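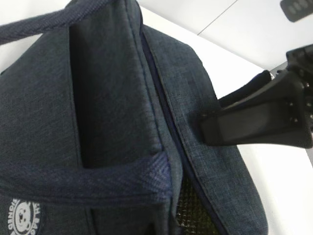

4.2 Closing the bag

Of all the chores on our list, I thought zips would be the easy one. My colleague Esther Nzioka bet me a lunch they wouldn't be, and I've since paid for that lunch (a good one, too). A zip asks for very little when you're a person. You find the pull without really looking, you hold the fabric steady with your other hand, and you tug. If it snags you wiggle it a bit and carry on chatting.

We gave the Flurnness set-up 548 tries at zipping a bag, spread over January and the months after. I count a try as done only when the teeth are shut all the way to the end and the arm has let go by itself. By that rule 63 of them were done, and I'd love to tell you the rest were near misses, but plenty never got hold of the pull at all.

Soft bags are the trouble. A box stays put when you nudge it, whereas a bag slumps, and the straps flop over whatever you were aiming for. Dark cloth with a dark zip makes it worse still, as there's so little for the camera to go on. Figure 3 shows the part of the job we now care about most, the grip on the small metal piece, before any pulling has to be thought about.
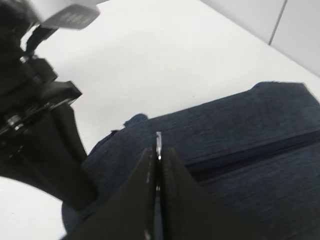 Can a machine zip up a bag at home yet?
Sometimes, if the bag is lying flat and you aren't in a hurry, but I wouldn't leave one to pack for a school run.

Figure 3. A thin silver metal piece between the two fingers, with the zip seam of the navy bag to the right.

Sorin Radu went back over the failed tries and sorted them by where they went wrong. Bad grips came first by a long way, then cloth caught in the teeth, then the whole bag sliding along with the pull (my favourite to watch, I must admit!). That last kind would mostly go away with a second arm to hold things down, and Corina Tănase has been pestering me to try it. I've put it off, mainly because two arms means doing the timing work in Section 3 all over again, and I'm still getting over the first round. We do have a cheaper idea, a short press on the cloth before each tug, and those results are in Section 4.3.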